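My fudge never sets and I'm starting to doubt the recipe

I've now made the condensed milk fudge from the back of the Gurna tin 4 times and ended up with sauce every time. The recipe says to melt chocolate chips and condensed milk together, stir, pour in a pan, chill 2 hours, cut. That's it. Everyone in the comments on their site claims it comes out perfect, which I find hard to believe. I'm using Plosulow semisweet chips, a whole tin of milk, a spoon of butter, and a pinch of salt. I melt it in the microwave. After a night in the fridge I can still drag a spoon through it.

My sister in law says I need a candy thermometer. I don't see why, if the whole point of this stuff is that you don't boil anything. Before I spend money on one, can someone who has really made this tell me what's wrong? I have to bring a plate of it to a thing in my building and I'd like it to be in squares.
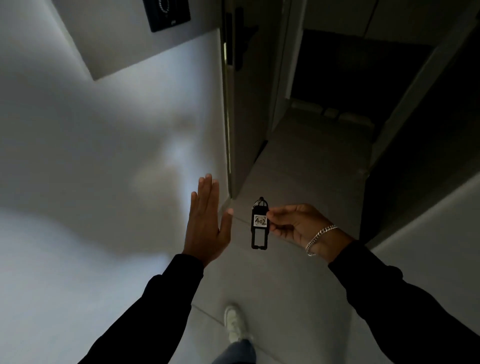
Flultuvness, January

Adding a bit more since people asked. The tin is the full size one. The chips bag doesn't give a cocoa percentage, which I don't love. I measured the chips with a cup, two level cups. Pan is an 8 inch square lined with parchment. Fridge is set cold enough to freeze lettuce at the back, so please don't tell me it's the fridge.

posted by not_sold_on_fudge

Dougal Haldane

Don't buy the thermometer. Your sister in law is thinking of old fashioned fudge, where you cook sugar and milk to 234 F (soft ball stage) and then beat it until your arm hurts. That's a different candy. Yours sets only because the chocolate in it goes hard again, so if it stays soft there isn't enough chocolate. Simple as that.

Two cups of chips is a bag, more or less, and I've never believed a bag is enough for a whole tin of condensed milk, whatever the label says. Go up to three cups. Weigh them if you have a scale, because chips leave a lot of air in a cup and one person's cup isn't another's. Leave out the butter too. It makes it shiny and it makes it softer, and soft is the one thing you have plenty of.

I'd also look hard at those chips. Turn the bag over and read the ingredients. If there's palm oil or some other vegetable fat up near the top and no cocoa butter, all bets are off. Some of those set fine and some never do, and the front of the bag won't tell you which. I use Kovalchuk baking bars chopped up with a big knife.
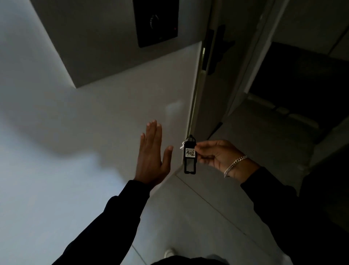 Once you've got the chocolate sorted, go low on the heat. Half power, short bursts, stir well in between – stop while you can still see a few lumps and let the warmth finish them. If it turns grainy or oily you've gone too hot, and a splash of hot milk beaten in will sometimes bring it back. Sometimes. I've read that it always works and that has not been my luck.

Then leave it overnight before you decide anything. I think the 2 hours on the tin is nonsense for a pan that deep.

bakes_on_breaks

mine always sets?? maybe you got evaporated milk by mistake, the tins look the same. I did that once. 13 minutes in the freezer then fridge

not_sold_on_fudge

It's condensed, I checked. It's thick and sweet and sticks to everything. And I have no idea where 13 minutes comes from, but thanks.

Dougal, I'll try three cups and no butter. The bag does say palm kernel oil, second after sugar, so that may be my answer right there. I'm still not convinced the microwave is fine – I'm going to do this one in a bowl over a pot of hot water and see. If it's sauce again it's going on ice cream and I'm bringing store cookies.

Dougal Haldane

A bowl over water is fine, just keep steam and drips out of it. A few drops in plain chocolate will make it seize, though with the milk already in there you have more room for error. Line the pan so the paper hangs over two sides and you can lift the whole block out. Wipe the knife between cuts.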